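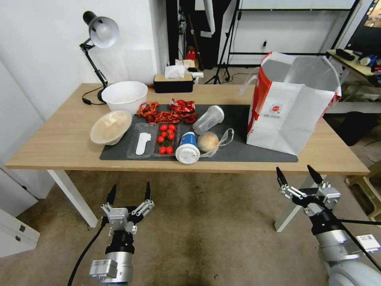 Our school dropped homework for grades six through eight last September, apart from reading. I teach seventh grade math at Ilmont and I said I'd post how it went, so this is a thread.

First, the rule. No assigned work goes home Monday through Thursday except 20 minutes of reading, any book. Long projects still exist but class time is set aside for them. Weekends were already free.

The vote among staff was close. I voted no. I thought my kids would lose their practice time and I'd be the one explaining test scores in the spring.

What I did to make up for it: cut my warm-up and moved practice into the last 15 minutes of every period. Everyone works the same short set on paper. I walk around and look at it.

I see mistakes the same day now. Before, I'd find out on Thursday that half the class had been adding denominators since Monday.

The cost is pace. I finished two units fewer than the year before. One was a probability unit I liked a lot. The other I won't miss.

Test results, for the people who asked. Average on our spring unit tests was 73. It was 73 the year before too. I checked twice.

Missing work is where things changed. In my five sections the year before, I logged 1133 missing assignments. I don't have a number to compare it with because there was nothing to be missing. I got that time back, and so did the office staff who made the calls home.

Families were split. We sent a survey and got 175 back. 88 wanted to keep the new rule, and the rest were either against or wrote a long answer that could be read both ways.

The strongest complaint was from parents who used homework to see what their kid was learning. I think they're right. We took away their window and put nothing in its place for most of the fall.

So in January I started sending home one finished practice page a week, already corrected. No signature, nothing to return. A few families told me they go over it at dinner.

Reading was uneven. Some kids read a lot. Some told me plainly that they didn't read at all – and I believe them. We dropped the reading log in the second month, when it was clear they were being filled out on the bus.

Rorura, the middle school across the river, kept homework but capped it at 30 minutes a night. Their teachers say the cap is hard to keep when six people are assigning and none of them talk to each other. We had the same trouble before.

If we voted again I'd vote yes, with the weekly page written into the rule.

Eighth grade algebra is asking for an exception this year. That goes to the staff meeting on Thursday and I'll add to the thread after.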